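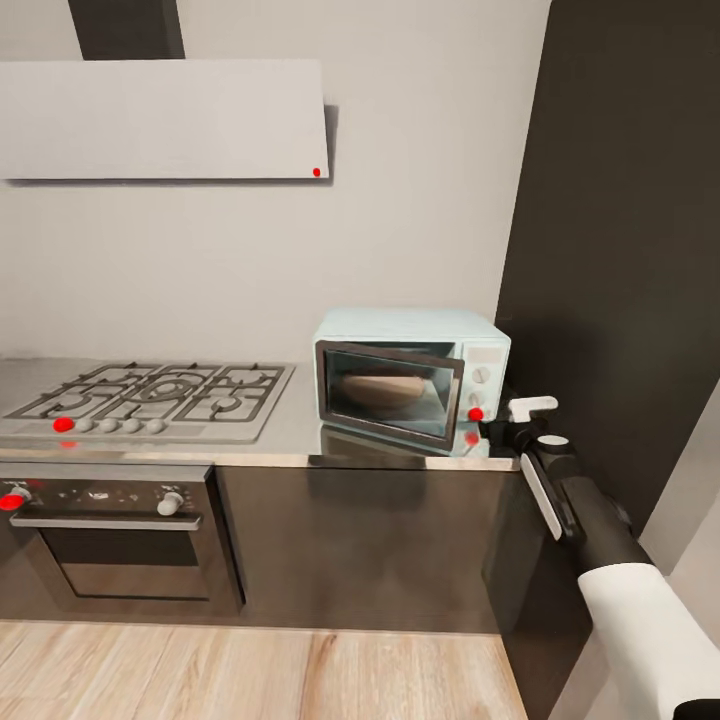

Küchenzeile mit Gaskochfeld und Dunstabzugshaube (Rendering)

Taltedar Issa 2: Das große Update bringt endlich die Tonspur, auf die wir gewartet haben

Was für ein Jahresabschluss für alle, die mit dem Smartphone filmen! Taltedar verteilt ab dem 3. Dezember das bisher umfangreichste Update für das Issa 2, und diesmal geht es fast ausschließlich um den Ton. Das Bild war bei diesem Gerät ja schon zum Verkaufsstart im Juli richtig gut, der Ton dagegen klang oft, als stünde man in einem Treppenhaus. Genau daran hat der Hersteller gearbeitet, und nach den ersten Tagen mit der Vorabversion kann ich sagen: Das Ergebnis macht richtig Spaß.

Kern der Neuerung ist eine Funktion namens Clurkitov. Sie wertet die Signale aller eingebauten Mikrofone getrennt aus und legt sie als einzelne Spuren ab. Wer also im Freien ein Gespräch aufnimmt und hinterher feststellt, dass der Wind alles überlagert, schiebt in der Galerie-App einen Regler nach links und hört plötzlich wieder Stimmen. Das geht auch Wochen später noch, denn die Originalspuren bleiben in der Datei erhalten. Die Aufnahmen werden dadurch natürlich größer, bei langen Clips spürt man das auf dem kleineren Speichermodell schon.

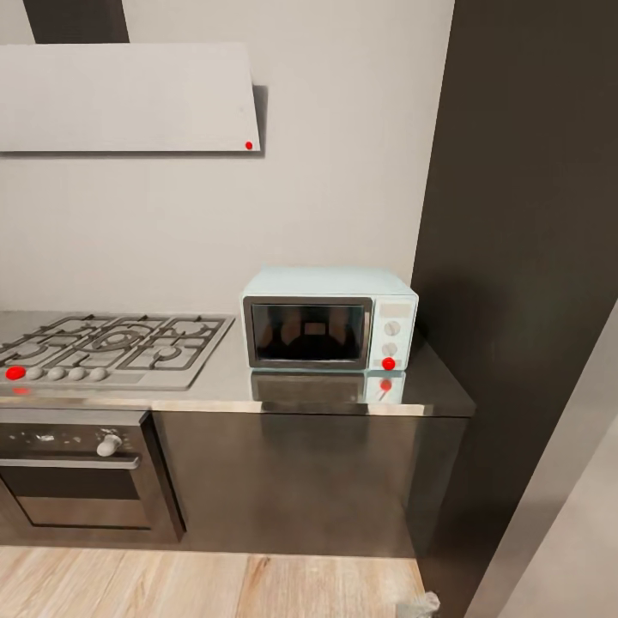 Besonders gelungen finde ich, dass die Bedienung so schlicht geblieben ist. In der Kamera-App kommt ein einziger neuer Schalter dazu, alles Weitere passiert im Hintergrund oder später beim Schneiden. Wer tiefer einsteigen will, findet in den Einstellungen eine Pegelanzeige, einen manuellen Eingangspegel und (mein persönlicher Liebling) eine Mithörfunktion über Bluetooth-Kopfhörer. Die läuft mit einer kleinen Verzögerung, zum Kontrollieren reicht sie aber locker aus.

Maja Wilczyńska, die bei Taltedar die Audioentwicklung leitet, erzählte in einer Online-Vorführung, dass ihr Team für die Abstimmung 2291 Aufnahmen ausgewertet hat, vom Straßencafé bis zur Turnhalle. Am hartnäckigsten sei der Hall in gefliesten Räumen gewesen. »Da haben wir drei Ansätze weggeworfen, bevor einer funktioniert hat«, sagte sie. Mein eigener kleiner Versuch im Hallenbad gibt ihr recht: Die Kinderstimmen am Beckenrand sind klar zu verstehen, das Rauschen im Hintergrund bleibt als Rauschen erkennbar und wird nicht zu diesem blubbernden Brei, den man von vielen Filtern kennt.

Ganz ohne Macken ist die Sache noch nicht. Bei Livemusik greift die Automatik manchmal zu beherzt ein und drückt leise Passagen weg. Wer ein Konzert mitschneidet, sollte auf den manuellen Pegel umschalten. Und im Zeitlupenmodus steht Clurkitov vorerst gar nicht zur Verfügung, dort bleibt es bei der bisherigen Stereoaufnahme.
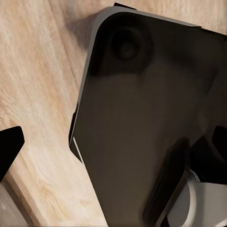 Auch beim Akku hat sich etwas getan. Im alten Softwarestand zog die Kamera-App selbst dann noch Strom, wenn sie nur im Hintergrund lag. Das ist behoben. Mit gemischter Nutzung, also ein paar kurzen Videos, viel Messenger und etwas Navigation, kam mein Testgerät durch den zweiten Abend, ohne dass ich nach dem Ladekabel suchen musste. Dazu gibt es einen neuen Sparmodus, der das Gerät laut Hersteller bis zu 72 Stunden erreichbar hält. Ausprobiert habe ich den noch nicht, das folgt im ausführlichen Test.

Für Leute, die ihre Clips am Rechner schneiden, kommt noch eine gute Nachricht hinzu: Das Schnittprogramm Trerkia liest die getrennten Spuren schon ab der nächsten Version direkt ein. Bisher muss man sie auf dem Telefon einzeln exportieren, was bei längeren Projekten doch ziemlich mühsam wird. Georges Nimri vom Trerkia-Team versprach außerdem, dass die Pegeleinstellungen aus dem Issa 2 mit übernommen werden. Das wäre großartig!

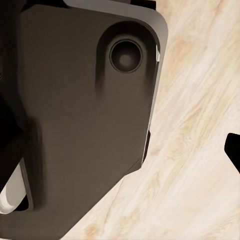

Etwas zurückhaltender äußerte sich Ghassan Harb, der Ton sei zwar hörbar besser geworden, er hätte sich aber gewünscht, dass auch das erste Issa die Funktion bekommt. Viele hätten das Gerät schließlich erst im vergangenen Jahr gekauft. Taltedar verweist hier auf den älteren Signalprozessor, der die Spuren nicht gleichzeitig verarbeiten könne. Immerhin: Der verbesserte Windfilter soll in abgespeckter Form auch auf dem Vorgänger landen, einen Termin gibt es dafür noch nicht.

Das Update ist kostenlos und wird in Wellen verteilt. Wer nicht warten mag, stößt die Suche in den Einstellungen unter »System« von Hand an. Vor der Installation sollten mindestens zwei Gigabyte Speicher frei sein, und das Telefon möchte dabei am Ladegerät hängen. Passend dazu verkauft Taltedar ein Ansteckmikrofon für 200 Euro, das sich als zusätzliche Spur einbinden lässt. Ein Testmuster ist bestellt.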